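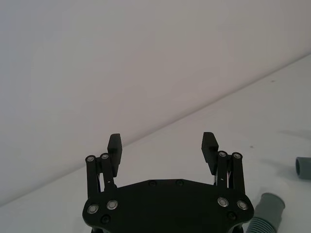 White walls and surfaces: what we've done and how to keep them that way

December newsletter
By the Sarkis Rooms office

Home | Rooms | Bookings | Newsletter | Find us
Search this site Go

The painting at Sarkis Rooms in Granurthorpe is finished and everything is back in use. Regular users will remember the cream walls, which had been patched so many times that no two patches matched. They are now plain white, and the worktops and shelves have been done in white as well.

We know white wasn't everyone's first choice. When we asked on the feedback slips, 34 came back, and most of those who gave an opinion on colour wanted something light that would be easy to touch up. A few asked for pale green. The trouble with any mixed colour is getting the same one again three years later, and we've been caught out by that before. White was also in stock at Fastwood on the day we went in, so we could start the same week.

The total for paint, filler, rollers, dust sheets and new edging strip came to £771. That was paid out of the repairs fund and there will be no change to hire charges this winter. The labour was our own, done in the evenings, and we're sorry to the Tuesday sewing group, who had to move next door for longer than we'd told them. The filler in the corridor took two days to go off properly in the damp weather and everything behind it slipped.

Looking after the walls

Matt white shows marks. Most will come off with a soft damp cloth and a drop of washing-up liquid, as long as it's done soon. Please don't use the green scouring pads from the kitchen. They polish the paint, and you end up with a shiny patch that catches the light every time you walk in. The same goes for cream cleaner.

If a mark won't shift, leave it and write it in the book by the door. There are 5 litres of the same paint put by in the cupboard under the stairs, along with a small brush, and we'd sooner touch up a few square inches than redo a whole wall. Please don't do your own touching up, however tempting – the tin needs a long stir first or it dries grey.

No tape, tacks or sticky putty on the new paint. This is the one rule we'll be strict about. Posters and rotas can go on the corridor noticeboard, which has been given new cork. Groups who need to put work up during a session can borrow the two folding display boards, which live behind the office door. Sign them out on the sheet and bring them back the same day.

Looking after the surfaces

The white surfaces mark in a different way from the old brown ones. Crumbs and dust show up straight away, so they get wiped more often, which is no bad thing. What causes trouble is tea, felt pen and anything with turmeric in it. Wipe up spills when they happen. For felt pen, a little methylated spirit on a cotton rag usually works, and there's a bottle in the locked cupboard (ask at the office for the key).

Use a mat under anything hot or sharp. Penner cutting mats are now kept in the top drawer, enough for a full class, and the cork heat mats are in the drawer below. Please put them back flat. The last set curled at the corners from being stood on end against the radiator.

Please lift things across, too. Dragging a metal box or a heavy tin over a white surface leaves a grey line that looks like a scratch. It often wipes off, but sometimes it doesn't.

Lighting

Several people have said the rooms feel brighter, and some have said too bright, particularly on winter afternoons with all the lights on. The switches by the door work separately, so you can leave the row nearest the wall off if you're getting glare. We are looking at softer bulbs for when the present ones go, but won't be replacing any that still work.

Still to do

The skirting in the corridor needs a second coat and the window catches have still to be eased where paint has got into them. If one is stiff, don't force it. The leftover cream paint is free to anyone who wants it for a shed or a fence. Two tins, both part used, in the porch. Bring your own bag, as the lids are not very clean.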